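7th February
By Ada Ferraro

I finally got myself over to the Drondent open day, after two years of saying I would, and I had such a good time that I missed my train home and had to eat a gas station sandwich on a bench. Worth it!

If you haven't been out there, Drondent has the upper floor of the old Hajji building, past the tile store, and you go up an outside staircase that I would not want to meet on an icy morning. Vidar Boström was at the top handing out name stickers (mine said Ida, and I wore it all day). They had coffee, a plate of those thin ginger cookies, and a sign-in sheet that had already gone onto its second page by the time I got there.

The first half hour was a talk by Othmane Hamdy on how they pick the things their robots practice with. I thought this would be the dull part and it was my favorite. He has a whole shelf of everyday stuff -- bags, cases, sleeves, pouches, anything with a zipper or a floppy side -- and he says the hard ones are the things that are half stiff and half soft. A box keeps its shape and a T-shirt never had one, so you know what you're dealing with. A padded case bends in one spot and doesn't in another. He told us they keep a log of every practice run, and the log was at 2,893 when he made his slides. Somebody in the back asked how many of those went well and he said 2,065, quite cheerfully, and moved on to the next slide.

Then we went through to the other room for the two-armed robot. We stood along one side in our socks (they're fussy about grit on that floor) and Mostafa Filali talked us through it from a stool. The job was a table tennis paddle case, a bright red one with a mesh pocket on it. I play a little myself, badly, at the Brerkine rec center, and I have one a lot like it at the bottom of a closet, so I was leaning in farther than I should have been. Both arms come in low over the table, one from each side, and they move slower than I'd pictured. You end up holding your breath over a paddle case.
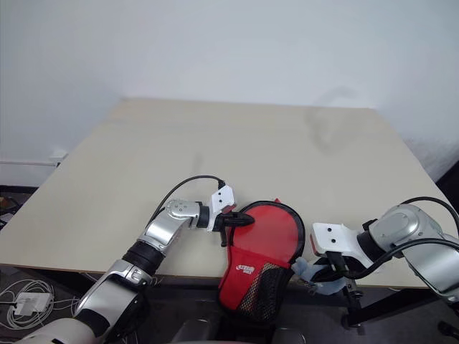
Birger Åberg wasn't so sure about all the fuss, and told me on the stairs afterward that he'd want to see the same thing done in a messy kitchen with a dog in it before he got excited. Fair enough, I suppose. He also thought two arms were a lot of trouble for a job a kid can do with one hand and a chin. I said my chin isn't what it used to be, and we left it there.

I did ask Mostafa why they don't go faster. He said they can, but they like visitors to be able to follow what each arm is doing, and when it's quick all people remember is the noise. It's quieter than my dishwasher, for what that's worth.

There was a second demo on a smaller machine they call Evura, but the line was long and I only caught the tail end over someone's shoulder. If any of you got a proper look, write in and tell me, and I'll put it in the next issue. Vidar says they'll open the doors again before the end of February and you don't need to book. Bring clean socks, and take the early train.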